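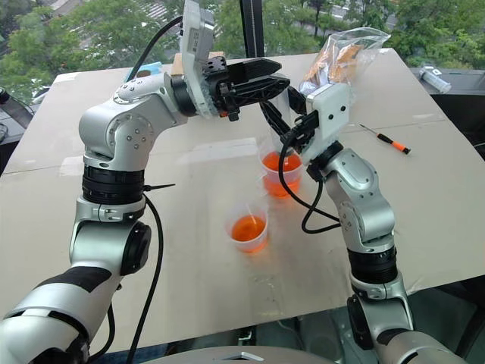
Two cups of something orange by the window

Forum > Small Sellers > Taxes and Fees

Sales tax now showing up on my ad invoices??

inkwell_dee
25/06/2026
OK so I buy ads on Onico for my stationery shop and the June invoice has a whole new line on it. Tax on the ad spend, on top of the usual. I spend $400 a month so it's not going to sink me, but I don't remember getting any notice and now my bookkeeping categories are a mess. Did everybody get this or is it a state thing?

marlow77
State thing. It depends on the billing address in your account. Mine is my house and I got the line too, my sister's shop is one state over and hers looks the same as always.

gravelbike_tom
They did send a notice. It was in December, buried in one of those "updates to our terms" emails. I only know because I went digging in my trash folder after I got mad about it.

inkwell_dee
Well that explains it, I delete those without opening. My bad I guess — but would it kill them to put a banner on the dashboard?

Liao_fan_5
Unpopular opinion, but good. I used to run ads in a local paper and paid tax on other stuff I bought from them with no fuss. The big platforms got a free ride for years while the little guys had to charge it. Why should Onico be special?

marlow77
Except Onico isn't paying it, we are. They just pass it down. My bill went up and theirs didn't.

Liao_fan_5
That's how sales tax works though. The buyer pays. You charge it to your customers, don't you?

marlow77
I charge it on things people take home in a bag. An ad isn't a thing. And I already pay tax on what I sell because of the ad!

gravelbike_tom
Not gonna settle that one on here lol. Dee, practical question, do you have a resale or exemption certificate on file with them? Pakatport has a spot to upload one under billing. Not sure Onico does.

inkwell_dee
I looked and can't find one. And I don't think ads would count as resale anyway, I'm the one using them.

gravelbike_tom
Yeah probably not. Worth asking whoever does your taxes.

papertrail
I moved my ads to Inska in the spring and there's no tax line so far. I spent $2,114 there up to now and every invoice is plain. But I wouldn't switch over it, my clicks dropped a lot and I'm thinking of going back.

marlow77
No line on the invoice doesn't always mean you don't owe it. Look up use tax before you celebrate.

papertrail
oh great. Thanks for ruining my lunch

inkwell_dee
Update, support wrote back after 39 hours with a link to the same help page I'd already read. I made a new category called "ad tax" and I'm moving on for now. If anybody finds where the certificate upload is, please post it!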